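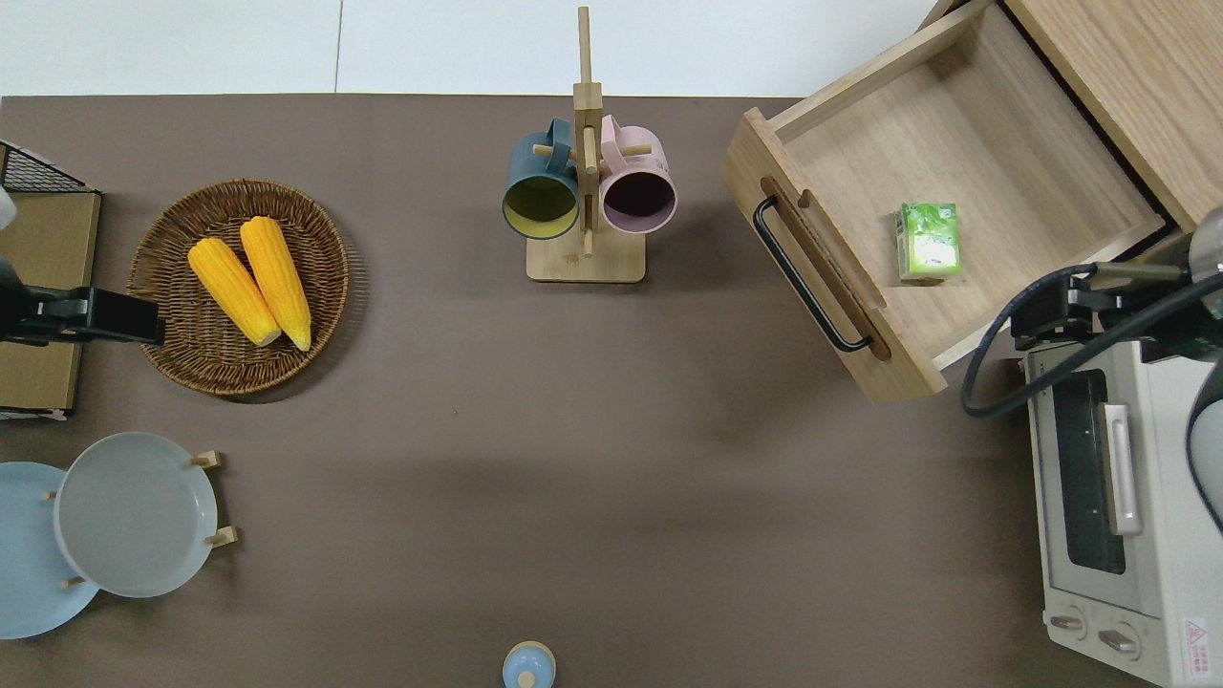

**HELP WANTED / Kitchen & Tabletop**

Purkach is looking for a kitchen setter, part-time, starting as soon as the holidays let go of everybody.

The work is putting things where they belong, then putting them somewhere else. Corn goes in the wicker basket. Mugs go on the mug tree, and the pink one and the teal one both need a peg. The little green and white carton lives in the drawer, the drawer gets shut, and then you open it again and start over with a different arrangement. If this sounds dull, it is, in places. Kheri Were has done it for two years and claims to dream in mugs.

You'll get a printed layout for each table and set it up to match. The middle of the table stays clear unless the sheet says otherwise — please don't park your coffee there. Our last setter did, and we still talk about him.

**You should**

- be able to stand for a couple of hours at a stretch
- tell left from right without holding up your hands
- own closed shoes
- care, at least a little, whether a basket is straight

Culinary training is no advantage. We had a pastry chef once and she kept improving things.

**Hours and pay**

10 hours a week, mornings, at the Lulholm building (second floor, the elevator is moody). Pay is $900 a month through September, when the contract comes up for renewal. Street parking only. There is a lunchroom with its own mugs, and those are the ones you drink from.

**To apply**

Send a short note to Nayara Portela at the Purkach front desk, Lulholm building. Tell us which mornings you're free and describe the tidiest drawer in your home. No résumé needed at this stage. Shortlisted people will be asked in for a paid trial morning with Bastian Thiele, who is nicer than his emails.

Posted December 23, 2021. Open until filled.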